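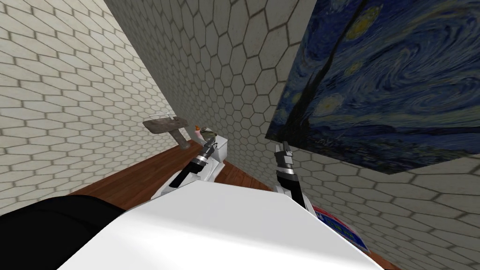
Our project tested the claim that the Dikow texture patch makes Jomlow "look better at no cost." The claim is on the patch's download page and gets repeated in nearly every forum thread we read. We started out doubting both halves of it. "Looks better" is hard to pin down in any rendered room. One person will call a brightly lit surface clean and another will call it blown out, and both are looking at the same pixels. So we dropped the first half early and worked on "no cost," where we could at least put a number on something.

## What the patch is

Dikow replaces 527 texture files in the game's data folder. It doesn't touch the executable. You unpack it over the original files, or you let the Zúñiga loader swap them in at startup. The readme says the two methods give the same result. It doesn't say who checked.

Impi Saarinen handled the installs and Delia Ledesma wrote the logging script. We used 4 lab machines at Provthorpe, all with the same version of Jomlow and a fresh save. Each run lasted 300 seconds, with the same walk through the harbor level, and each setup got 5 runs per machine.

## First problem: which files?

There are at least two archives going around under the same version number. We found this out when Impi's install crashed on the title screen and Delia's didn't. The file sizes didn't match. One archive has a corrected palette file and the other still has the broken one, and the version string inside both is identical. People in the threads had been arguing past each other since July, some saying the crash was fixed and some saying it wasn't. They may all have been right.

We used the corrected archive for everything below and wrote down its checksum. We'd ask anyone repeating this to do the same before they argue with us.

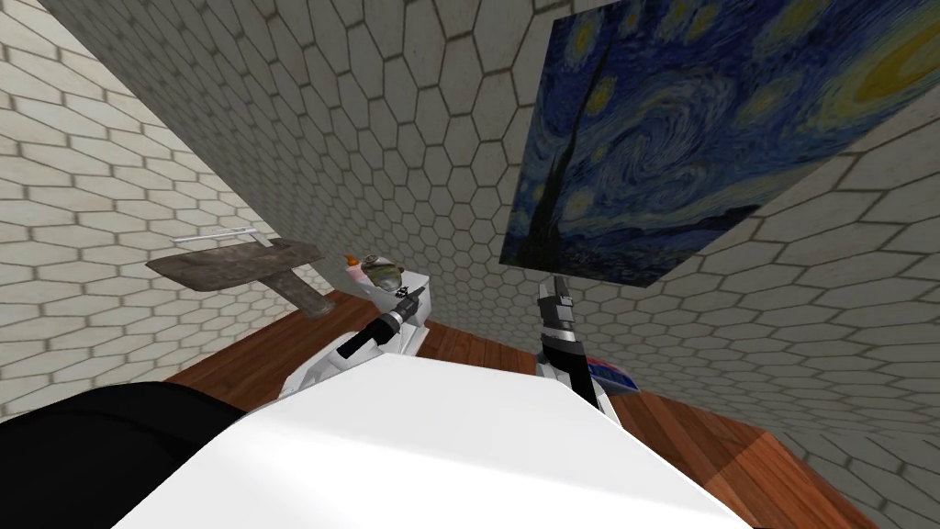
The second problem was the loader. With Zúñiga running, the game took longer to reach the menu on every machine. That alone is a cost, though a small one, and we suspect most players wouldn't care. What bothered us more was that the loader skips any file it can't read and says nothing about it. You can have a half-installed patch and be told it went fine.

## Results

Frame rate in the open parts of the level didn't change in any way we could separate from normal variation between runs. Indoors there were short stalls when a new area loaded. They showed up with the patch and mostly didn't without it. We can't say the textures themselves are to blame. The replacement files are larger, and the lab machines have slow disks, so a better disk might hide the whole effect.
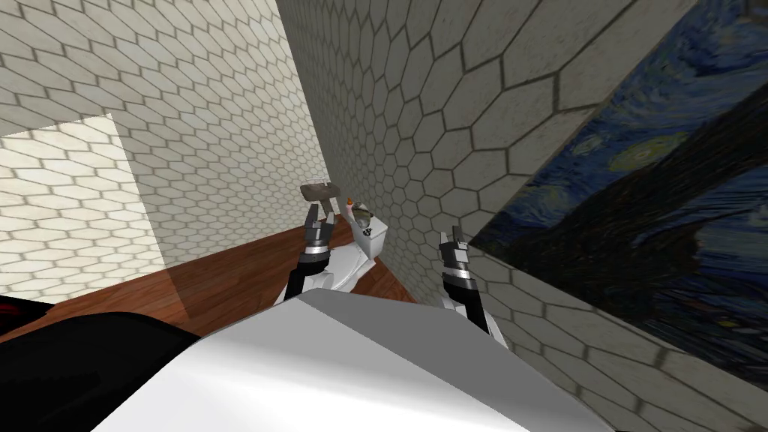

**Is the patch safe to install over an existing save?**

We only used fresh saves, so our runs can't tell you; copy your save folder somewhere else first.

## What we'd trust and what we wouldn't

We trust the load time difference. It went the same way every time. We trust the stalls less, and Delia thinks I'm being too generous even there. Her script logs once per second, so a very short stall can fall between entries, with or without the patch. A finer log was planned but it slowed the game down, so we pulled it.

We don't trust "no cost." We don't trust the before-and-after screenshots on the download page either. The time of day in the game is different in each pair, and so is the brightness setting in at least one.

## Still to do

- Rerun the indoor section on a faster disk
- Compare unpacked files against the loader, one level only
- Report the duplicate version number to the patch author (Impi has a draft)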